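Caught Rosalie Imhof on a Friday, between two phone calls and a delivery. She runs the shell and sea curio counter at Haugen, the secondhand shop off the harbor road, and she had maybe half an hour. We used most of it on starfish.

She started selling them by accident. Bought a house lot in March, eleven boxes, mostly china. "The last box was all beach stuff. Sand dollars, urchins, a bag of stars. I figured I'd toss it. Put it in the window instead and it was gone by lunch."

That was a while back. Now it's a third of what the shop takes in. Summer more. People buying for bathrooms, she says, and for weddings, lots of weddings. One couple wanted 80 for place cards and called two weeks out.

"I had 27. I told them 27. They took them and used pebbles for the other tables."

Does she worry where they come from? Long pause. Yes. She quit buying from importers, all of them, after one offered her a carton of 1000 at a price that made no sense to her. "You can't tell me those all washed up. Somebody took those alive." So now its estates, old collections, a dealer named Dougal Imrie who clears out closed gift shops up the coast and keeps decent paperwork. If he can't say where a box has been she doesn't take it.
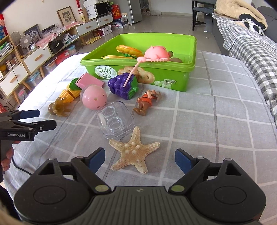 The smell is the thing customers ask about first. A properly dried star shouldn't smell like much. If it does, she says, it was rushed. Her fix is boring: a dry room, a fan, a couple more weeks. No oven. She tried the oven once. "My sister still brings it up."

Bleach she's against. Plenty of sellers do it, buyers like white. But it makes the arms brittle and she gets them back in pieces, wanting refunds. She'd rather sell them the color they came.

Cleaning is a soft paintbrush, dry. Keep them out of bathrooms if you can, which is funny given where most of them end up. "I tell people. They nod. Then it goes on the shelf over the tub." Steam softens them and the arms start to droop. Lay it flat under something light and sometimes it comes back, sometimes not.

Glue? White glue, the kind kids use, and patience. She has a drawer of loose arms for repairs and isn't shy about it. Repaired ones get a tag and cost less.

Shipping she hates. Breakage was awful untill she gave up on peanuts and started using shredded paper, two boxes, one inside the other. Around 2 in a shipment still break if it's a big order.

Phone went again. It was Imrie, with a closed shop in Flitimside and a van to fill. She wrote down a time on the back of a receipt. Asked her quick what she keeps at home.

"None. Driftwood. One bowl of it."

Haugen's open mornings, closed when she's out buying. Call first.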